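Arrumação de loiça na vertical: geometria, folgas e sequência
Notas da oradora, Lucero Restrepo
Encontro técnico Arboleda, janeiro de 2023

Abertura

Apresentar-me em uma frase e passar logo ao assunto. Dizer que a comunicação trata de suportes de mesa para pratos pequenos, com a loiça de pé. Ficam de fora as máquinas de lavar e os escorredores de parede.

Ponto de partida: o catálogo da Plivska classifica os suportes pelo número de pratos. O número de pratos diz pouco. Para escolher um suporte precisamos do passo entre apoios, da altura dos apoios e da espessura do bordo do prato. Pedir à sala que guarde estas três grandezas, voltam em todos os diapositivos.

Definições

Passo: distância entre eixos de dois apoios consecutivos.
Folga: passo menos diâmetro do apoio menos espessura do prato na zona de contacto.
Inclinação: ângulo do prato em repouso, medido a partir da vertical.

Insistir na zona de contacto. Um prato com aba tem espessura diferente no bordo e no fundo, e quem mede só o bordo escolhe um passo demasiado apertado. Nos discos planos a questão quase desaparece, e por isso o exemplo de hoje usa peças simples.

Se alguém perguntar por tigelas: outro regime, a concavidade invade o espaço vizinho. Remeter para o fim.

Dois discos vizinhos

Entrar pelo problema da ocupação. Com um disco no suporte, qualquer posição livre serve. Com dois, a terceira peça tem de respeitar a inclinação dos que já lá estão. No diapositivo, um disco azul-claro e outro verde-menta muito pálido, lado a lado; do verde vê-se apenas uma faixa do rebordo. A peça turquesa está ao alto, vista como uma tira estreita e ligeiramente inclinada.

Chamar a atenção para a inclinação da peça turquesa. A diferença de ângulo entre a peça que entra e a peça em repouso consome folga no topo, mesmo quando a base cabe bem. Quanto maior o diâmetro, maior o efeito. Escrever a expressão no quadro: perda no topo igual ao diâmetro vezes o seno da diferença de ângulos. Não a demonstrar.

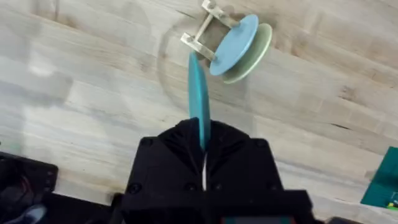 Valores de trabalho

Folga recomendada para pratos rígidos: 4 mm. Abaixo de 2 mm o prato prende quando entra torto e arrasta o suporte consigo. Acima de 8 mm deixa de haver posição de repouso definida e os pratos encostam uns aos outros.

Os valores vêm dos nossos ensaios na Plodis, com 1550 inserções manuais feitas em dezembro. Dizer claramente as limitações: um só operador (Béla Barta), pratos sem aba, bancada nivelada. Não extrapolar para cerâmica vidrada. O atrito nos apoios é outro e os ensaios ainda não foram feitos.

Pergunta provável: por que razão não se automatiza a medição da folga com calibre de lâminas? Resposta: usámos calibre, mas só nas posições extremas do suporte. As intermédias foram calculadas.

Base do suporte

Passar depressa. A massa do suporte conta menos do que a largura da base. Um suporte leve com base larga aguenta a carga assimétrica de um só prato na ponta; um suporte pesado e estreito pode oscilar. Nos ensaios carregámos sempre primeiro uma das extremidades, caso mais desfavorável.

Pés de borracha: ajudam no deslizamento, não corrigem o tombamento. São dois fenómenos e aparecem misturados nas fichas comerciais. Pausa aqui, costuma haver objeções do pessoal da Stillavley.

Peça pousada, peça de pé

Transição: até agora considerámos a peça já ao alto. Numa bancada comum, o prato começa muitas vezes deitado. Um disco plano deitado sobre madeira oferece pouco bordo para agarrar, e a operação passa a ter uma rotação antes da inserção.

Usar a vista geral para comparar as duas posições. O disco turquesa está deitado no tampo, o prato azul-claro está de pé nas ranhuras do pequeno suporte de pinos. Comparar a área ocupada: deitado, o disco gasta a superfície inteira do seu círculo; de pé, gasta o diâmetro vezes o passo. Referir de passagem a fila de objetos de casa e de escritório ao longo do lado oposto da mesa. Profundidade de bancada ocupada por outras coisas é profundidade que o suporte não tem, e este ponto falta em quase todas as tabelas de dimensionamento.

Deixar o diapositivo projetado durante a discussão da área livre.
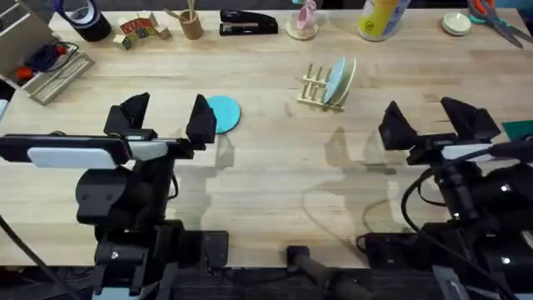 Sequência de carga

Regra proposta: começar pela posição mais afastada de quem arruma e avançar na sua direção. Os pratos já colocados ficam atrás da mão e não no caminho dela.

Diâmetros diferentes: os maiores primeiro, ao fundo. Se o suporte só tiver acesso lateral, a regra passa a ser a da extremidade oposta à entrada.

Para retirar, ordem inversa. Mencionar que tirar um prato do meio obriga a verificar a inclinação dos vizinhos, sobretudo com folgas próximas do limite superior.

Trabalho em aberto

Tigelas e pratos fundos: falta um parâmetro para a concavidade. Béla Barta propõe a flecha máxima medida a meio raio. Eu prefiro a altura total, mais fácil de obter na ficha do fabricante.
Apoios flexíveis: sem dados.
Bancadas com desnível: ensaio previsto, sem data.

Perguntas. Ter à mão a tabela de passos e o quadro das folgas por posição. Quem quiser os dados em bruto deve deixar o contacto na folha à saída.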